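Birka Desktop Organizer, Two Trays, 6 Compartments
Grasumik Office and Bench Supply
Item number: 3095-B
Availability: 3,095 sets in stock at Mutulgate

Overview

The Birka is an open desktop organizer for small stationery and bench supplies. One set consists of two matching trays, each divided into three compartments by thin upright dividers. The front corners are rounded. There is no lid, drawer or latch, and the trays are used as delivered.

Color is off-white with a slight lavender cast. Shade can vary between production runs, and customers adding to an existing group of trays should ask for the same run number. The run number is printed on the carton label.

The trays are intended for items that are picked up and put back many times a day: markers, erasers, clips, correction supplies, small bottles. They are not intended for loose powders or for open liquids.

Contents

Markers and pens
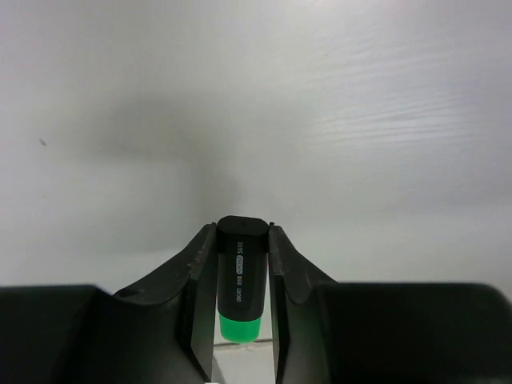 Mutulgate, January. Short highlighter-type pens with a flat, thick barrel, such as the black S600 with the green end, should be stored lying down along the compartment. The flat side of the barrel keeps the pen from rolling. Place the pen with the printed side up if several models are kept together, as the model marking on this type runs lengthwise along the barrel and can be read without lifting the pen out.

Full-length pencils and rulers are outside the intended use. For these, order the Birka long tray, which has the same outer width and a single compartment.

Felt-tip and highlighter pens should be capped before storage. Ink left standing on the compartment floor may leave a permanent mark. Staining of this kind is not covered by the warranty.

Erasers and small blocks

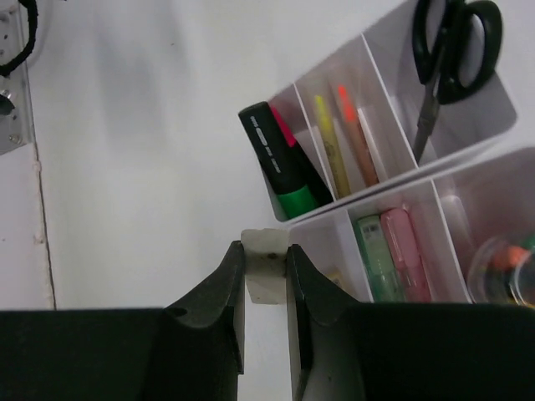
Mutulgate, January
Small off-white blocks of the eraser type pick up gray smudges in use and pass them on to whatever they touch. Keep them in a compartment of their own, away from paper labels and white caps. The compartment at the near end of either tray is the easiest to wipe out and is the usual choice.

Soft eraser compounds should not be left pressed against a divider for long periods. Some contain plasticizers that can bond to the surface. If a block has stuck, twist it free by hand and clean the spot with a damp cloth and mild soap. Do not use acetone, and do not scrape with a blade.

Bottles and upright containers

Small bottles may be stored upright if the base sits flat on the compartment floor. Tighten the cap first. A bottle that is taller than twice the width of its base should be laid down or moved to the far compartment, where it is less likely to be knocked by a sleeve or cuff. 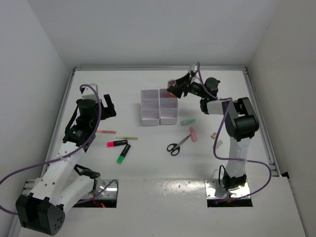 Birka tray pair, side by side. Small clear container with reddish lower part at the far right compartment.

Placement

Set the trays parallel on a flat, clean surface with the long sides next to each other. The two trays are not joined. They may be separated and used at different stations, or turned end to end on a narrow shelf.

On benches with a raised border or rail, leave enough clearance to get a hand around the outside of each tray. Adhesive pads are supplied for surfaces that are subject to vibration. Press each pad down firmly and wait one hour before loading the tray. Pads can be used once only; replacement pads are sold separately.

Cleaning

Empty all compartments. Wipe with a damp cloth and mild soap, then dry. Corners at the foot of the dividers collect eraser crumbs and should be cleared with a soft brush before wiping. Do not put the trays in a dishwasher.

Specifications

Trays per set: 2
Compartments per tray: 3
Compartments per set: 6
Type: open top, fixed dividers
Adhesive pads: included
Sets per carton: 17
Minimum order: 1 set

Ordering

Single sets ship from Mutulgate. Orders by the carton are packed flat in one layer per shelf and ship on the next freight run. Orders above 3,000 sets are made to order and are confirmed in writing with a delivery month.

The Birka is also sold through Shaikh under the same item number. Warranty claims for sets bought from Shaikh should be sent to Shaikh directly, with the run number from the carton label.

Product contact: Shahzad Satti, Bench Supply desk, Grasumik

Related items: Birka long tray; Birka adhesive pads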